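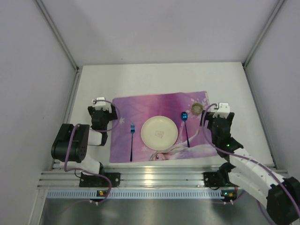 Placemat

A placemat (also place mat or table mat) is a flat piece of material that marks the place of one person at a table. It protects the surface from scratches, heat and spilled food, and it shows where the plate and the cutlery should go.

Materials

Placemats are made from cotton, linen, straw, cork, paper, felt and many kinds of plastic. Woven mats are washed like other textiles. Plastic mats are wiped with a damp cloth, and for this reason they are common in homes with small children. Paper mats are used one time and are found mostly in restaurants.

Arrangement

In the simple setting used for everyday meals, the plate is placed in the center of the mat. The fork lies to the left of it and the spoon to the right, both with the handle toward the person who eats. If there is a knife, it goes between the plate and the spoon, with the cutting edge turned to the plate. A glass stands above the knife. Many families leave out the knife for young children.

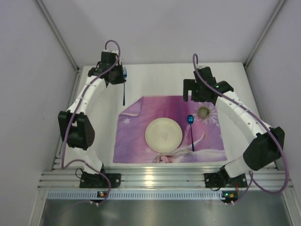 The lower edge of the mat is usually kept parallel to the edge of the table. At formal dinners the mat is often replaced by a full tablecloth, although in some countries the two are used together.

Children's placemats

Mats for children are often printed with animals, letters, maps or characters from animated films. Some have the outline of a plate, a fork and a spoon, so that the child can learn to set the table by putting each object on its shape. The company Drelteo sold mats of this type in the town of Baltham, and its first catalog listed 372 designs.

Collecting

Printed placemats are also collected. The collection of Wakana Nomura and Junpei Uchida contains 2,822 pieces, of which 568 are paper mats from restaurants. It is kept in five cabinets and was shown to the public in October in the Tarar hall.

See also: Coaster, Tablecloth, Table setting, Cutlery

Categories: Tableware | Table linens | Household items

Last edited 28 December 2020

5 shares

Home | Random article | Contents | Help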